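How to Hang Mugs on a Mug Tree

A mug tree takes up little space and keeps cups within reach. It tips over easily if you load it carelessly, so spend a few minutes getting it right the first time. You need a flat surface, a stand and clean, dry mugs.

Start with the stand. Set it down and press on one side of the base, then the other. If it rocks, move it or stick a felt pad under the low side. Leave enough room all the way round for a mug and your hand.

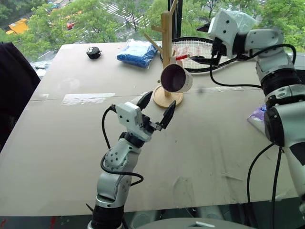
By Satish Sisodia
Kitchen and Storage | Reading time: 3 minutes

Check the pegs next. On a wooden tree they are usually glued in, and a loose one will turn when you twist it. Fix it with wood glue and leave it overnight.

Hold the mug by its body and turn the handle toward the post. Tilt the mug a little, bring the handle over the tip of the peg and lower it until the handle rests on the wood. Let go slowly. If the mug swings against the post, lift it off and try a higher peg.

Put the second mug on the opposite side. Two heavy mugs on one side can pull a small stand over – I lost a good Solanki mug that way in January.
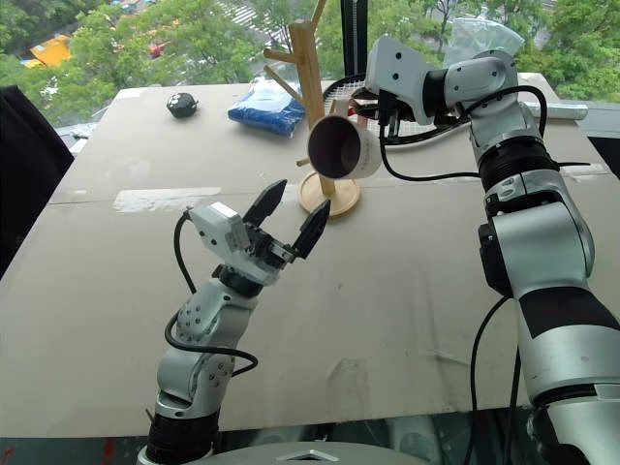

A white mug beside the wooden mug tree.

Handles vary. A narrow one may not fit over a thick peg, and forcing it can chip the glaze. Keep those mugs on a shelf. Large mugs, such as the 13-ounce Kimavier, go on the lower pegs if there is clearance underneath.

To take a mug down, lift it straight up off the peg before pulling it away. Keep your other hand on the top of the post if the stand is light.

Wipe the pegs with a damp cloth every week or so and dry them before hanging anything back up.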